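Are numbered certificates on die-cast models worth anything?

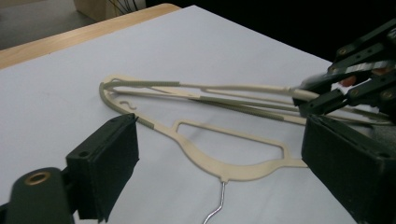

Beige hanger with grey ribbed strips, on a white sheet.

Posted 19/08/2020

I've been looking at the Zundik airliner set, 8 planes, sold one a month. The seller says it's limited to 1,000 and each box has a numbered card. Does that card add anything if I sell later? It sounds like a sales pitch to me. Also, is the paint really done by hand?

Fostden
I'd ignore the card. "Limited to 1,000" can mean 1,000 of that color, and then the same mold comes back with a different tail logo. I bought three from another maker with cards and sold them for less than I paid. As for hand painted – maybe a person touched up the windows. Look for printed dots in the markings under a magnifier. If you see dots, that part was printed.

Işık
depends on the plane

mader16
Keep the card and the outer box anyway, since some buyers do ask. I wouldn't pay extra for it, though. Check what finished sales went for, not what people are asking. And read the subscription terms before you give them a card number – mine wanted notice in writing to cancel, and I got two more planes while I waited.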